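**工单编号：** Jestgate-677
**受理部门：** Troltham 学院实验教学中心 技术支持组
**所属课程：** 机器人综合实践
**项目名称：** Alcaraz 学生项目（双手操作示教，白板擦拭任务）
**提交人：** Neelam Sengar（学生组组长）
**处理人：** Amedeo Marras
**协助人：** Saturnino Figueroa
**指导教师：** Casimiro Villanueva
**提交日期：** 2020年5月12日
**优先级：** 中（影响阶段检查）
**当前状态：** 已解决，保留一项遗留事项

---

## 一、问题描述（提交人填写）

本组在录制白板擦拭任务的示教数据时，左手夹爪的位姿轨迹多次出现突变。回放时，左手轨迹在接近板擦的过程中突然跳至右手附近，停留片刻后返回，右手轨迹在同一时段内或消失，或与左手轨迹重合。夹爪开合信号始终正常，未见丢失。

该现象在单手操作时没有出现过。双手同时进入白板上方区域后，出现的可能性明显增大，但并非每次录制都会发生，本组尚未找到稳定的复现方法。

受影响的数据无法通过 Skukeo 的导入检查，提示信息如下：

```
[WARN] pose_left: discontinuity detected
[WARN] pose_right: tracking lost
[ERROR] segment rejected: bimanual consistency check failed
```

本组已自行尝试以下操作，均未解决问题：

- 重新启动 Skukeo 采集端；
- 重新插拔左右夹爪的线缆；
- 关闭室内靠墙一侧的照明；
- 更换操作人员。

阶段检查要求提交一组完整的擦拭示教。目前可用片段不足，请技术支持组协助排查，并请确认已录数据能否保留。

## 二、受理意见

工单已受理。经初步判断，本问题涉及位姿追踪、刚体定义和数据导入检查三个环节，由 Amedeo Marras 负责排查，Saturnino Figueroa 负责现场配合。

排查期间，请学生组遵守下列要求：

1. 原始数据保持原样，不得删除、重命名或手工修补。
2. 不得自行修改刚体定义文件。
3. 标记板如有松动，应先报告，待拍照留档后再行紧固。
4. 暂停正式录制，测试录制一律存放于 `test` 目录。

## 三、环境信息

| 项目 | 内容 |
|---|---|
| 采集软件 | Skukeo 采集端，第 3 版 |
| 操作方式 | 左右手各持一个夹爪，手动完成动作 |
| 追踪目标 | 左夹爪标记板、右夹爪标记板 |
| 任务物品 | 小白板、板擦 |
| 任务内容 | 左手夹取板擦，右手稳定白板，擦除板面笔迹 |
| 曝光设置 | 1,600 微秒（学生组提交时的数值） |
| 导入检查 | 默认规则，未放宽 |

学生组补充说明：本学期开课后，左夹爪的标记板曾因底座螺纹磨损更换过一次，更换工作由学生组在课外时间完成。该次更换未登记在设备履历中。

## 四、排查记录

### 记录一：日志与原始数据核对

处理人：Amedeo Marras

调取学生组提交的采集日志及原始位姿数据，与导入检查的报错位置逐段对照，结论如下。

导入检查的报错位置与轨迹突变位置一致，检查规则工作正常，不存在误报。左手轨迹在突变时段内的数值连续、平滑，与右手突变前的轨迹能够衔接。也就是说，系统在该时段内并未丢失目标，它将右夹爪的标记板识别成了左夹爪。

时间戳未见倒退或重复。夹爪开合信号与位姿数据的时间对应关系正常。据此排除时间同步故障。

采集主机在录制期间的负载处于正常范围，存储写入无积压。据此排除因主机性能造成的丢帧。

初步方向：左右标记板身份混淆。

### 记录二：线缆与供电检查

处理人：Saturnino Figueroa

学生组曾反映重新插拔线缆后情况“似乎好转”，为避免遗漏，对线缆部分单独检查。

左右夹爪接头均已锁紧，针脚无弯折。对线缆进行轻微弯曲和拉动，开合信号无中断。将左右线缆互换后复测，轨迹突变仍发生在左手通道，故障未随线缆转移。

检查中发现一项次要问题：线缆自夹爪垂下后没有固定点，操作人员抬手时，线缆的重量会对夹爪产生轻微牵引。该牵引不会引起轨迹跳变，但会影响动作的平稳程度。建议后续增加理线措施，不列为本工单的根本原因。

供电测量正常。

### 记录三：光照与反光检查

处理人：Saturnino Figueroa

白板表面及边框均可能产生反光，学生组据此怀疑反光干扰追踪，并曾关闭部分照明。对此进行下列测试：

- 移走白板，仅保留夹爪，双手重复原动作；
- 放回白板，以哑光布覆盖板面，重复原动作；
- 揭去覆盖物，恢复原状，重复原动作。

三种条件下均出现过轨迹突变，移走白板后仍可复现。反光因素即使存在影响，也不足以解释本故障。

曝光设置由 1,600 微秒下调后，标记点边缘略为清晰，突变仍然存在。测试结束后，曝光已恢复为原数值，以免在后续排查中引入新的变量。

照明已恢复至课程规定的状态。请学生组今后不要通过关灯方式处理追踪问题，照明变化会使同一批数据之间失去可比性。

### 记录四：现场复现

处理人：Amedeo Marras、Saturnino Figueroa
操作人：Neelam Sengar

为确定复现条件，由 Neelam Sengar 按任务流程操作，处理人在采集端实时观察刚体识别状态。操作约定如下：白板平放，板面以记号笔画出待擦笔迹，板擦放在白板左上方；双手自靠近操作人的一侧进入，左夹爪指向板擦，右夹爪的夹口朝向白板。

操作分为慢速和常速两种。慢速操作时，双手各自移动，识别状态稳定。常速操作时，双手同时进入，左夹爪前伸并向内旋转，采集端短时出现身份互换提示。

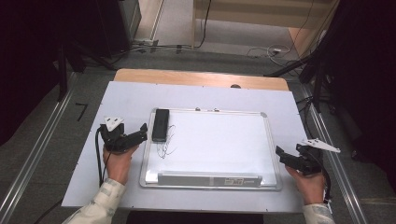 **图1　工位第一视角：双手各持一个夹爪，白板平放，左夹爪指向板擦。**

经反复调整操作姿态，得到较为稳定的复现方法：

1. 左右夹爪同时自工作区外进入；
2. 左夹爪伸向板擦，手腕同时向内侧旋转；
3. 右夹爪保持在白板右侧，夹口指向左方；
4. 左夹爪的标记板被手臂或右夹爪短时遮挡；
5. 遮挡解除后，采集端重新识别目标，此时发生身份互换。

缺少第四步时，故障不发生。这也解释了单手操作从未出现问题的原因：工作区内仅有一个标记板时，重新识别不存在可混淆的对象。

学生组提出，右夹爪操作人有时习惯将手肘抬高，可能加重遮挡。经测试，抬高手肘确实延长了遮挡时间。操作习惯属于触发因素，合格的追踪配置应能够承受短时遮挡，因此继续向配置环节排查。

### 记录五：刚体定义核对

处理人：Amedeo Marras

从采集端导出左右夹爪的刚体定义，与现场标记板逐一比对。

右夹爪的定义与实物一致，误差在允许范围之内。

左夹爪的定义与实物不一致。定义文件仍为更换标记板之前的版本，而现装标记板的标记点布局已经不同。软件在正常追踪时依靠上一时刻的位置延续目标，布局偏差被容许误差吸收，因此日常使用中不易察觉。一旦遮挡造成追踪中断，软件须依据点位布局重新识别目标，此时右夹爪标记板与左侧旧定义的匹配程度反而高于左夹爪实物，身份互换由此产生。

另查明，左侧刚体的容许误差曾被调大。配置文件的修改记录显示，该项修改发生在标记板更换之后。向学生组核实，当时更换后左夹爪无法被识别，成员 Cayetano Montoya 按照网上论坛的建议调大了容许误差，左夹爪随即恢复识别，小组据此认为更换工作已经完成。

**根本原因确定如下：**

- 标记板更换后，未重新建立左夹爪刚体定义；
- 容许误差被调大，掩盖了定义与实物不符的问题；
- 双手操作中的短时遮挡触发重新识别，使上述问题显现。

### 记录六：修正操作

处理人：Amedeo Marras
配合人：Cayetano Montoya

修正操作由 Cayetano Montoya 在处理人监督下完成，步骤如下：

1. 备份现有配置，另存至工单附件目录；
2. 检查左右标记板底座，确认紧固，无晃动；
3. 将右夹爪移出工作区；
4. 左夹爪静置于工作区中央，删除旧刚体定义，按实物重新建立；
5. 将容许误差恢复为课程默认值；
6. 手持左夹爪作平移、旋转和翻转，确认识别连续；
7. 将左夹爪移出工作区，对右夹爪执行相同的识别确认；
8. 双手同时进入工作区，确认左右标识与实物对应；
9. 重新标定左夹爪标记板到夹爪指尖的位姿变换，并保存。

第一次执行第八步时，左右标识对应正确，但左夹爪指尖位置有固定偏差。检查后确认，操作时遗漏了第九步，回放程序仍在使用旧的变换参数。补做标定后，偏差消除。

此处提请各学生组注意：重新建立刚体定义会改变刚体坐标系的原点和朝向，指尖变换须同步更新。只完成前者，追踪画面看起来正常，导出的指尖轨迹却是错误的，导入检查也未必能够发现。

### 记录七：验证

处理人：Saturnino Figueroa
操作人：Neelam Sengar、Cayetano Montoya

按照完整任务流程进行 10 次连续录制，由两名学生轮流操作。录制中有意加入短时遮挡和双手接近的动作，照明与曝光维持课程规定状态。

验证结果：

- 全部录制均未出现左右身份互换；
- 遮挡解除后，左右夹爪均能恢复为正确标识；
- 全部片段通过 Skukeo 导入检查；
- 指尖轨迹与夹取动作的位置相符；
- 线缆牵引引起的轻微抖动仍可观察到，幅度在课程允许范围内。

其中一次录制因操作人将板擦碰落而提前结束，该片段的追踪数据完整，任务结果标注为失败，不影响本次验证结论。

## 五、已录数据处置

学生组希望保留故障期间录制的数据。经与指导教师 Casimiro Villanueva 商定，处置办法如下。

**（一）发生身份互换的片段**

不得作为正式示教数据使用。原始文件保留，移入 `quarantine` 目录，可用于报告中的故障分析部分。不接受通过手工交换左右通道进行修补。互换的起止时刻难以逐帧确认，且左夹爪的坐标变换本身也存在误差，交换后的数据仍不可靠。

**（二）未发生互换、但在标记板更换之后录制的片段**

此类片段能够通过导入检查，但左夹爪轨迹以旧定义解算，存在位置偏差。如果原始标记点数据完整，可使用新的刚体定义重新解算，再行导入。重新解算后的文件须在文件名中加注 `resolved`，并在元数据中注明所用的定义版本。

**（三）标记板更换之前录制的片段**

不受本故障影响，照常使用。此类片段须继续对应旧的定义文件，不得以新定义覆盖。

学生组应提交一份数据清单，列明各片段所属类别。清单由 Neelam Sengar 汇总，经指导教师确认后归入项目目录。

## 六、沟通记录

**Neelam Sengar：**
故障原因已向全组说明。请问重新解算的片段能否与新录制的片段合并，用于同一次训练？小组担心两者在左手轨迹上存在系统差异。

**Amedeo Marras：**
可以合并，但须先作对比。请选取动作相近的片段，比较左手夹取板擦时的指尖位置。如差异与正常操作差异相当，即可合并；如存在方向一致的偏移，请暂缓合并并回复本工单。对比结果应写入项目报告。

**Cayetano Montoya：**
调大容许误差一事由我操作，当时没有通知组内其他成员，也没有填写设备履历。今后如需修改该项参数，应向哪里申请？

**Amedeo Marras：**
请通过 Jestgate 提交配置变更申请，写明修改前后的数值和修改理由。容许误差、刚体定义、指尖变换三项均须经技术支持组确认。曝光设置可由学生组自行调整，但须写入当次录制记录。补登设备履历的表格已发送至小组邮箱，请填写更换标记板和修改参数两条记录。

**Casimiro Villanueva：**
同意以上处理。阶段检查的数据部分准予延后提交，方案说明部分按原定安排进行。本次故障的分析过程可以作为项目报告中的一节，请学生组如实写明排查顺序，包括最初判断有误的部分。课程评分不因故障本身扣减。

**Neelam Sengar：**
收到。对比已完成：所选片段中未见方向一致的偏移，重新解算的数据与新录数据将合并使用。数据清单已上传，履历表由 Cayetano 填写后提交。

**Saturnino Figueroa：**
清单与履历表均已收到，内容齐全。关于线缆牵引问题，建议先以魔术贴将线缆固定在前臂处，留出手腕转动所需的余量。固定后请重新确认标记板不会被线缆遮挡。请勿使用胶带直接缠绕夹爪外壳。

**Neelam Sengar：**
已按建议试用。左手动作较此前平稳。右手在转向时仍感到线缆偏短，请问能否领取延长线？

**Saturnino Figueroa：**
该型线缆暂无库存，已列入采购申请，见遗留事项。在此之前，请将右侧线缆的固定位置向手肘方向移动，不要强行拉伸接头。

## 七、预防措施

自本工单关闭之时起，凡使用双手夹爪的学生项目，均应执行下列规定。

**录制前检查**

- 将左右夹爪分别移入工作区，确认采集端显示的标识与实物一致；
- 以手短时遮挡标记板，确认遮挡解除后标识不变；
- 双手同时进入工作区，重复遮挡检查；
- 检查容许误差是否为课程默认值；
- 确认桌面及任务物品位于规定位置。

**更换标记板后**

- 填写设备履历；
- 重新建立对应的刚体定义；
- 重新标定指尖变换；
- 录制一段测试数据，经技术支持组确认后方可正式录制；
- 旧定义文件存档，不得覆盖。

**录制过程中**

- 采集端出现身份互换提示时，应立即停止录制；
- 发生中断的片段须保留并标注，不得直接删除；
- 操作人员更换时，重新执行标识确认；
- 任务失败与追踪失败应分别标注，不得混用同一标签。

上述内容已写入《双手夹爪录制检查表》，存放于课程共享目录。检查表应随每批数据一并提交，缺少检查表的数据不予进入正式数据集。

## 八、遗留事项

| 事项 | 负责人 | 状态 |
|---|---|---|
| 采购夹爪延长线缆 | Saturnino Figueroa | 已提交申请，预计 10 月到货 |
| 配置变更申请流程写入课程手册 | Amedeo Marras | 已完成 |
| 补登标记板更换履历 | Cayetano Montoya | 已完成 |
| 故障数据移入隔离目录 | Neelam Sengar | 已完成 |

延长线缆到货后另开工单办理更换，本工单不再跟踪。

## 九、关闭说明

故障现象已消除，根本原因已查明，验证录制全部通过导入检查。提交人确认可以恢复正式录制。

**故障分类：** 配置与实物不一致
**解决方式：** 重新建立刚体定义，恢复默认容许误差，重新标定指尖变换
**是否更换硬件：** 否
**是否影响其他项目：** 经核对，其他学生组的刚体定义与实物相符，不受影响
**提交人确认：** Neelam Sengar
**处理人签署：** Amedeo Marras
**指导教师签署：** Casimiro Villanueva

**附件目录：**

- `config_backup`：修正前的配置文件
- `rigidbody_left_new`：左夹爪新刚体定义
- `tip_calibration_left`：左夹爪指尖变换参数
- `verification`：验证录制及导入检查输出
- `data_list`：学生组数据清单

如同类现象再次出现，请新建工单并引用本工单编号，同时附上当次录制的检查表和采集日志。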